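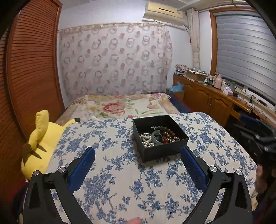 I have been meaning to sort my jewellery since August, when I snapped the clasp on my grandmother's necklace and put it in an envelope in the kitchen drawer with the spare batteries. It stayed there for weeks. Last night I got it out and decided to do everything at once.

I do this sort of job on the bed. The desk under the window is the sensible place but it has my work things in it and the light is poor with the blind down. A bedspread is also better for beads. If you drop one on a hard floor it goes under the wardrobe and you don't see it again.

The box is a plain square one, black, with no compartments. I bought it from Ocampo, the gift shop by the bus station, for keeping receipts. I don't like jewellery boxes with lots of little drawers. I have had two and both times I forgot what was in the bottom one. With an open box I can see what I've got.

Pearls go in coiled, on the left. I used to hang them from a hook but Tahira Rajput, who restrings for people from her front room in Govmont, told me off about it. The thread stretches with the weight. She restrung a set for me last spring and knotted between each pearl, and they sit much better now. She also said to wipe them with a soft cloth after wearing and never to spray perfume once they're on. I do the first and forget the second.

The wooden bracelet is dark brown and came from the market in Bosberg. It is on elastic, so it will go eventually. I wear it more than anything else in the box, mostly because it doesn't matter if it gets knocked. It was marked up at 300 and I got it for less, but not much less.

The silver chain was the slow part. It had a knot in it close to one end. What worked was laying it flat, putting a drop of baby oil on the knot and picking at it with two sewing needles. It took me 51 minutes, with the radio on. Pulling makes it worse. Afterwards I washed it in warm water with a bit of washing-up liquid and dried it on a tea towel.

There is also a small red bead on its own. I know it came off something but I can't match it to anything I still have. I'm keeping it for now.

I took three pairs of earrings to the charity shop this morning, along with a brooch I never liked. The necklace with the broken clasp is going to Tahira when I'm next over that way. She has quoted me 119 for a new clasp and restringing, which seems fair for the length of it.

If anyone has a good way of storing earrings without the backs falling off, please leave a comment. I have tried a button card and a bit of felt, and the felt was slightly better.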